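From: Rosine Riviere
To: Clundum Jewelry Repair List
Subject: Re: Pin stems on old brooches - solder or rivet?

Gwenaël Ferrand wrote:

> I have been handed a shoebox of brooches from an estate and most of
> them have something wrong at the back. Bent pin stems, catches that
> won't turn, a couple with the whole hinge gone. I can do basic soft
> soldering but I have never worked on plated pieces and I don't want
> to burn the finish off. Is it better to solder a new finding on, or
> is there a way to rivet or glue that holds up to wear? Also, how do
> you tell what metal you are dealing with before you start? The family
> wants to wear some of them, so they need to stay shut.
>
> Gwenaël

Gwenaël,

You asked three questions and I'll take the last one first. What the piece is made of decides most of the rest.

Look at the back with a loupe, in daylight if you can. Check the high spots where the brooch has rubbed against cloth, and check the edge of the catch. If there is a different color showing through, you have plate or wash. If the color is the same everywhere it may be solid, or it may be good plate that was never worn. A magnet rules out steel and nothing else. Pin stems are often steel even on a gold brooch, so test the body and the stem separately.

The one to watch for is white metal. Most cheap figural brooches from the second half of the last century are cast in it and then plated. It is heavy for its size, the back has a slightly soft look, and there may be a seam or a little stub where the casting was cut from its tree. White metal melts close to the temperature of soft solder. I have seen people lose a whole wing tip off a bird in two seconds. If you think it is white metal, put the torch away.

For those I use one of two methods. If the old hinge plate is still there and only the stem has failed, replace the stem and leave the rest alone. Open the hinge ears slightly with a fine blade, push out what is left of the old rivet, fit the new stem, and run a short piece of nickel wire through as the new rivet. Cut it a hair long on both sides and tap it down with the brooch back resting on a steel block with a scrap of leather under the front. No heat at all. Get the stem the right way up. Most of them have a small heel that presses against the plate to give spring, and if you put it in backward it will flop.

If the hinge plate has gone, I use a one-piece bar pin and two-part epoxy, the slow kind. The five-minute kind gets brittle and lets go, usually in winter when somebody has it on a coat. Scratch both surfaces with a scriber, clean with acetone, and don't touch them again with your fingers. Let it cure overnight, then leave it another day before you flex the pin. Some people on this list will tell you glue is a sin. On a solid gold or silver piece I agree with them. On a cast butterfly with a thin gold wash I can't see what else you would do.

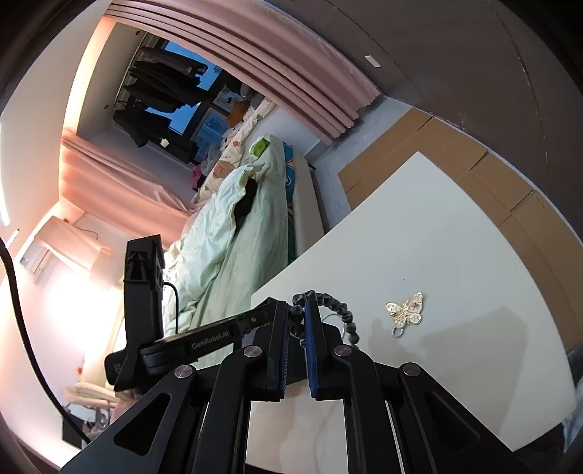 Small gold butterfly brooch on a white tabletop.

Pieces of that sort come up more than anything else in mixed lots, so it is worth getting a routine for them. Set the pin across the upper third of the brooch, above the middle. A butterfly with the pin dead center or low will tip forward and show its back to everybody. If you aren't sure where the weight sits, balance the brooch on the edge of a ruler and mark the line with a felt pen. Your bar goes above that line.

With brass or copper under the plate you have more choice. Brass takes soft solder well. The finish next to the joint will still suffer, so keep it small and on the back. I use a low-temperature paste, the tin and silver kind, and a small iron with a clean tip. An iron puts the heat where you want it and you can take it away quickly. Pack the front in wet tissue if there are stones. Foil-backed rhinestones go dark if they get hot or if water gets behind them, so keep the tissue damp and not dripping, and don't let it touch the stones if you can help it. Enamel I won't heat under any conditions.

Wash off the flux right away with warm water and a soft brush, except on pieces with foiled stones, where a barely damp cotton swab has to do.

Now the catches. Before you replace one that won't turn, try a drop of light oil and leave it for a day. Most stuck roll-over catches are full of dried polish and face powder. Work it with a wooden toothpick. Don't use pliers on it, the little tab shears off very easily and then you do need a new one. If the catch turns but will not hold, the ring has opened up and can often be closed with a gentle squeeze from flat-nose pliers with tape on the jaws. Plain C catches with no lock can be bent in a little, once. The second time they crack. If the family is going to wear a piece with a C catch, tell them to buy a packet of the small rubber pin stops and push one onto the end of the stem.

Bent stems: straighten with your fingers if at all possible. Steel ones spring back, so go slightly past straight. Brass ones that have been bent and straightened a few times go soft, and the only real cure is a new stem. I keep stems in three lengths and cut them down. File the point to a long taper and finish it with fine paper, then try it in a piece of silk. If it snags, keep going.

On supplies, I buy bar pins from Bretton in packs of 70. The 16 mm size does for small pieces and they have longer ones. They used to be better plated than they are now, but the hinges are still tight. Nikolaidis has the riveted stems. Their minimum order went up to 15 dollars in November, so it makes sense to put a list together first. Najwa Fakhoury asked here a while ago about the Tultska catches and I never answered her. Najwa, they are fine, but the base is curved underneath and has to be filed flat before you glue or solder it. Allow 10 minutes each for that.

One point where I differ from what Aurélien Fleury posted last month. He suggested stripping all the old solder from the back before starting. If the old joint is sound I leave it. Gray lumps of lead solder look bad, and you can't hard solder anywhere near them, but scraping them off a thin plated back usually does more harm than the lump did. If it is a silver piece and you plan to use hard solder, then yes, every trace has to come off first or it will eat into the metal when it heats up. I think he was mostly talking about silver.

Before you start on any of it, sort the shoebox into the ones the family wants to wear and the ones they only want to keep. The second pile can stay as it is. Also look for maker's marks, both on the body and on the catch. A signed piece with its original hardware is worth more broken than with a new bar glued on, and you should ask the owner before touching it. Ginette Gautier is the person here for marks. She prefers a clear close-up of the mark and a second picture of the whole back, with a ruler in it.

Can you say whether any of the ones with missing hinges have stones set from the back? That changes how I would support them while you work. And if one of them turns out to be silver, write again before you heat it and I will send my notes on hard soldering findings. They are handwritten, so give me a day or two to type them up.

Rosine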